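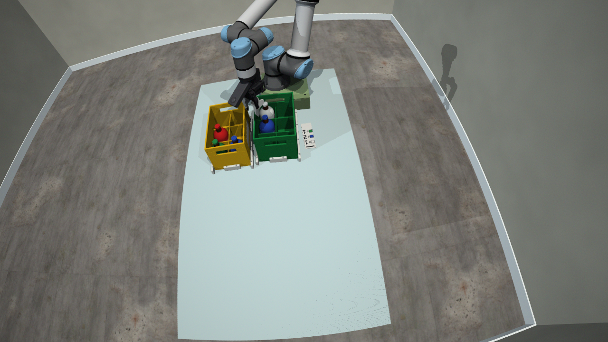 Domdale crate cell

The Domdale crate cell is a simulated robot workcell in which a single arm moves colored bottles between two divided crates, following a small printed order card. It was first put together by Silviu Rusu and Brândușa Enache as a practice version of a bottle-packing station at Trendholm, and it has stayed in use long after the first round of practice was over. Although no part of it can rust or leak, people who look after the cell tend to speak of it much as they would of a real one, and the habits that keep it running well are largely the same: put things back where they belong, change only one setting at a time, and write down what you did.

Layout

The cell is arranged in an otherwise bare room with a concrete-textured floor. The arm is mounted on a green pedestal at the far end of a long pale blue work surface, with a yellow crate and a green crate side by side in front of it. The near end of the surface is left clear on purpose, and newcomers are always tempted to spread the crates out into all that inviting space. They are gently talked out of it. The arm does its best work close to its base, and a crate moved too far forward makes the wrist stretch until it can no longer come straight down into a compartment.

Low, pale fixtures hold both crates in place. In everyday use the crates are never lined up by eye. The fixtures are placed first, their positions are saved, and each crate is then dropped into its own nest. Enache's setup notes, which are still the ones most people work from, give the gap between a crate wall and its fixture as 3 millimeters. A tighter fit makes the crate tremble when the simulation starts, because the two solid shapes push against each other, and a looser one lets it creep sideways if a finger brushes a divider.

Order card and bottle reset
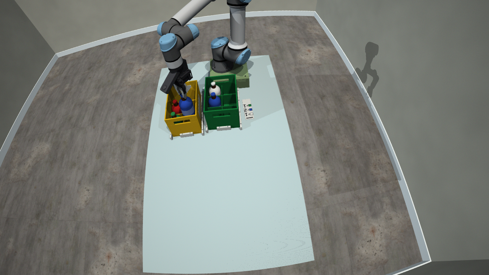
Resetting the cell between runs is the job that takes up most of an operator's time, and it is also where most of the small mistakes are made. A reset returns the arm to its resting pose, opens the gripper, puts every bottle back in its starting compartment and lays out the card for the next order. The card comes before the bottles in this routine — an older version did it the other way and now and then left an order that could not be filled. With the card beside the green crate asking for one green, two blue and one white, the operator looks over both crates for those colors before letting the arm begin. A red bottle may be standing in the yellow crate as well, and under such an order it is simply left alone.

Safta Onu later added a settling pause of 8 seconds after each reset. It feels like a long time when you are sitting in front of the screen with your hand on the mouse, but bottles that are released a hair above the crate floor do need a moment to stop rocking, and a grasp planned on a rocking bottle will usually land off center.

Gripper care and repair

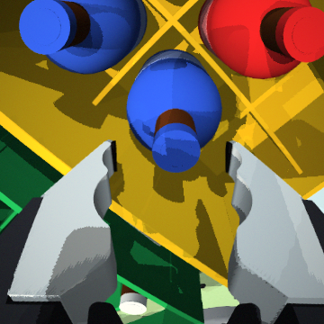 3 min read

The gripper has two fingers that close toward each other, each with a thin black pad at the tip. The light gray fingers have scalloped inner edges, and only the pads are meant to touch a bottle. Nearly every complaint about the gripper comes down to the pads in one way or another. They do not wear out in a simulated cell, of course, but their friction value can be overwritten when the arm model is updated, and the result looks very much like wear: bottles that used to hang straight start to turn in the grip, or slide down by the cap on the way across.

The usual repair goes as follows.

Open the fingers fully and bring the arm to its resting pose.

Check that the left and right pads carry the same friction value. If they differ, copy the value from the last saved setup to both.

Close the gripper on empty air and watch whether the pads meet in the middle. A finger that arrives early points to a shifted zero position, which should be corrected before anything else is touched.

Pick and replace one bottle 20 times from the same compartment, then repeat with a bottle of another color.

Save the setup under a new name.

The approach path deserves the same patience. The crate dividers stand close to the bottles, and the fingers have to pass down between bottle and divider without leaning on either. Roxana Pîrvu, who took over the cell from Rusu, raised the hover height to 30 millimeters above the caps so that the wrist would finish turning before it started down. Runs became a little slower and a good deal calmer.

Related cells

A sister cell known as Flerard uses the same arm with a single crate and is mainly used for teaching. Bouchra El Fassi's Urquijo setup keeps both crates but swaps their positions, and its saved fixture files should not be loaded into Domdale, as the file names are nearly alike and the crates will end up in each other's nests.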